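Tretwood Linen Spray, 400 ml

Lavender and cedar / Unscented
In stock, ships from Gandum

I started making this spray for myself, in a kitchen that smelled of wet dog most of the year, and then my neighbour Graziella D'Amico pinched a bottle and told everyone at her tennis club. So now it's a product! It's still the same recipe, just in a proper bottle with a trigger that doesn't dribble down your wrist (the old ones did, and I'm sorry to everyone who bought one).

It's for the stuff you don't want to wash every time you wear or use it. Doona covers, cushions, the woolly jumper you had on for two hours, the good curtains, denim. I wash my own jeans maybe once a season and I'm not ashamed of it. Turn them inside out, give them a light mist, leave them flat or over a chair for a while and they're right for another few wears.

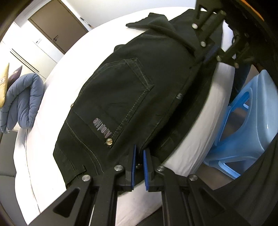 The lavender and cedar is the one most people go for. It's more cedar than lavender, so if you're picturing your nan's drawer sachets it's drier than that, a bit like a pencil tin. The unscented one does have a faint smell when it first goes on, a sort of clean vinegary thing, and it's gone by the time the fabric is dry. Annunziata Gatti, who packs our orders, can't stand perfume of any kind and she uses the unscented on her pillowcases every Sunday.

How to use it

Shake it first. Hold the bottle a ruler's length away and keep your hand moving so you get a fine mist and no wet patches. Let the fabric dry all the way before you fold it or put it in a drawer. On anything dark or delicate, try a hidden spot the night before and have a look in the morning. Please don't use it on silk, suede or leather. I've ruined a tie so you don't have to.

You can iron after it has dried. I wouldn't spray it on and iron straight over the top, as the lavender goes a funny colour on white cotton.

What's in it

Water, plant-based alcohol, white vinegar, a little plant-based emulsifier, and the lavender and cedar oils in the scented one. No dye. Keep it away from flames and heaters, and out of reach of kids and pets. It'll keep for 11 months once it's opened if you store it out of the sun.

Sizes and refills

The 400 ml bottle is the one I'd start with. Refills come in a flat pouch that fills the bottle 2 times over, and the pouch goes through a normal letterbox, so you won't be queueing at the post office. The old Dikow triggers don't fit the new bottles, and the Pace ones do, in case you've kept yours in the cupboard like I told you to.

Postage is $9 flat anywhere in the country, however many bottles you get. Orders in before noon usually go the same day, except in March when I'm away and Annunziata is doing the lot on her own, so be nice to her.

Add to cart
Ask me a question
See also: Tretwood Wool Wash, Cedar Drawer Blocks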